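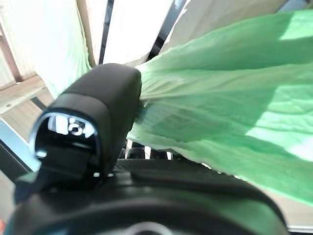 Light green bag with the sun on it

Home Forums > Kitchen and Pantry > Storage and Tidying
Topic: Thin green bags, how do you keep yours? (and do you keep them at all)
Started 1st September

mossypantry
Posts: 575

Hello all, I've been putting this question off for a while and I'm finally asking it, so please bear with me while I get there! We moved into my late aunt's house in the spring, and one of the things that came with it was a kitchen drawer so full of plastic bags that it wouldn't open unless you slid a butter knife in the top and pushed everything down. I have been working through that drawer a little at a time. Most of it was easy. The torn ones went, the stiff ones with handles went to the hall closet for donation runs, and I was feeling pretty pleased with myself.

What I have left are the thin light green ones, like the one in the picture. There are a LOT of them. They're a lovely color when the light comes through, almost white in the bright spots and then a proper green down in the folds, and they're so light that I hate to throw them out when they seem perfectly good. But they will not lie flat, they crinkle themselves up into nothing, and the second you pull one out of a pile three more come along with it.

So my questions. Does anybody have a way of storing these that doesn't take longer than the bags are worth? And what do you use them for once you've got them stored? I'd like to get this drawer back for dish towels before my mother-in-law visits at the end of September.

tansy_and_rye
Posts: 70

Oh, I could talk about this all day. Triangles! My mother folded every bag that came into the house into a little triangle and I have never been able to stop. You lay the bag on the counter, smooth the air out with the side of your hand, fold it the long way until you have a strip a couple of fingers wide, and then start from the bottom corner and flip it over and over like a paper football. Tuck the end in and you're done. They stand up in a shoebox like index cards and you can take one without disturbing the others.

I'll admit the thin ones are slippery and the first few will spring open on you. Fold them while you're on the phone. It goes by in no time, and it's rather soothing once your hands know what to do.

Dunmore_Kettle
Posts: 169

I'm going to be the grump here, with affection, tansy. I did triangles for a whole winter and I came to resent every single one. You spend a minute folding the thing and then you spend another minute unfolding it, usually with a handful of wet potato peels. For a bag that thin I don't think any folding is worth it.

What I do is grab the bag in the middle, pull it through my fist so it bunches up like a scarf, and push it into an empty tissue box. That's it. The next one goes in on top. When I want one I pull from the slot. Yes, sometimes two come out. I put the second one back and carry on with my life.

mossypantry

Dunmore, the tissue box is tempting. Do you find they get holes that way? A few in my drawer have a raggedy look along the edge and I couldn't tell you if it's a tear or simply how they crumple.

Dunmore_Kettle

Some do. I hold them up to the light before I put anything drippy in, and if I see a pinprick it gets used for something dry. On these thin ones the crumpling can look a good deal worse than it is, so run your thumb along the edge before you give up on one.

haneulw
Posts: 48

Ha-neul Wang here, I mostly read and don't post much, but this one got me. Mossy, do you know what kind of bags they are? I ask because in our house we've had two kinds of thin green bag that I could hardly tell apart. One was the Prisine produce bags, which are ordinary plastic and will sit in a drawer for years. The other was the Beletum liners for the food scrap pail, and those are meant to break down. If you leave that kind in a drawer for a couple of summers they go soft and sort of sticky, and when you pick one up it comes apart in your hands like wet tissue paper. I found this out with a bag of onions over a clean floor.

So I'd sort them first and fold them second. If there's printing on the bag it may tell you. If not, tug on a corner. The old Beletum ones gave way for me right away, and the Prisine ones stretched.

mossypantry

Ha-neul, thank you, it never crossed my mind that they might not all be the same! I can't find any printing on the ones I've looked at so far, though my eyes aren't what they were and I was mostly looking at how many there were. I'll do the tug test tomorrow after breakfast.

tansy_and_rye

A word on sorting, if I may. Do it near a window or out on the porch in daylight. My kitchen is painted a color called Dimness (I know, I know, it looked cozy on the card) and under the ceiling light I cannot tell a pale green bag from a pale gray one. In the sun you see every crease.

lakeshore_lou
Posts: 169

Popping in to say please don't leave them out in the sun afterward, though! I used one as a little tent over my basil seedlings on the back step and by the end of the season it was cracking along the folds, and I was picking crumbs of green plastic out of the pot for weeks. Sorting in daylight is fine. Storing on a sunny shelf, I wouldn't.

Dunmore_Kettle

I've kept a roll on an open shelf by the back door for ages and never noticed any difference, for what it's worth. Might depend on the bag. Or on how far north you live.

lakeshore_lou

Could be. My step gets it from morning until supper, so that's a pretty hard test. I'd still put them in a drawer.

malsoon_c
Posts: 70

What a nice thread. I'm Mal-soon Chae, for those who know me from the pickling board. I want to put in a word for using them, and I hope it won't sound like scolding, since I had just such a drawer myself. I folded them, I rolled them, I had a cloth tube with elastic at both ends that my sister sewed for me, and all that happened was that I became very good at storing bags. There were always more.

What helped me was deciding on jobs for them. One goes inside my shoes when I pack a suitcase. One goes over the top of the rice bowl if I've run out of lids (loosely, with a rubber band). I slip one over my hand when I grease a cake pan, which my granddaughter finds very funny. And for cabbage I like a thin bag best of all, gathered at the neck and left a tiny bit open, in the bottom of the refrigerator. I have a big crock from Jang that I salt my radishes in and I lay a clean new bag over the top under the lid, but I would not use an old one from a drawer for that, and I wouldn't use one of the scrap pail ones either.

When the jobs were covered, I kept what would fit in one coffee can, and the rest went to the store drop-off. If the can is full, the next bag doesn't come in.

tansy_and_rye

Mal-soon, the coffee can! I'm taking that. I'm still folding mine into triangles before they go in, and you may tell me I'm silly.

Dunmore_Kettle

You're silly. How many fit?

tansy_and_rye

More than yours would, all scrunched up like that!

haneulw

I'd be a little careful about the drop-off. The one near us takes plain plastic bags and wants them clean and dry, and it has a sign asking people to leave the break-down kind at home. One more reason to sort, Mossy. Mine go in the regular trash if they've gone soft, and I don't feel good about it, but I don't know what else to do with them.

pail_of_plums
Posts: 48

Our town scrap program takes the soft ones if they have the right mark printed on them, but won't take them unmarked. Worth a phone call before you throw out a whole drawerful.

On the original question, I'm a roller. Flatten, fold in thirds the long way, lay the end of the next one over the tail of the last, and keep rolling. You end up with one fat roll and they pull out from the middle one after another. It works better with bags that are all the same size, and it sounds like that's what Mossy has. I keep my roll in an old yogurt tub with a hole cut in the lid.

mossypantry

Update from the porch! I took the whole drawer out there in a laundry basket this morning, with a cup of tea and the dog for company, and it was a breezier day than I'd realized, so there was a certain amount of running down the yard. I did the tug test on the lot. Most of them stretch. There was a wad from the very back that gave way with hardly a pull and felt tacky, just as Ha-neul said, so those are set aside until I can call the town.

I tried tansy's triangles on the good ones and got through a fair stack before I lost patience, and then I tried the rolling, and I think the rolling is for me. It took a few tries to get the overlap right. I had them lapped too little and the chain kept breaking, and now I give them a good hand's width and they come out nicely.

Mal-soon, I haven't got a coffee can but I do have my aunt's old flour tin, which she'd have approved of. The roll fits with room to spare and the lid closes. I'm keeping that and passing the rest along. And there's a bag on the cabbage as of lunchtime.

malsoon_c

Wonderful. Leave the neck a little open, and if you see drops inside tomorrow, turn the bag inside out and put it back on.

Dunmore_Kettle

Glad it's sorted, Mossy. I remain a tissue box man.

lakeshore_lou

What did you end up doing about drawer liner for the towels? I've got the same job coming up and I can't decide between cork and plain shelf paper.

mossypantry

Plain shelf paper, Lou, the cork was too thick and the drawer caught on it. I'll start a new topic once I've cut it to size, there's a knob in the way at the back and I have questions about that too.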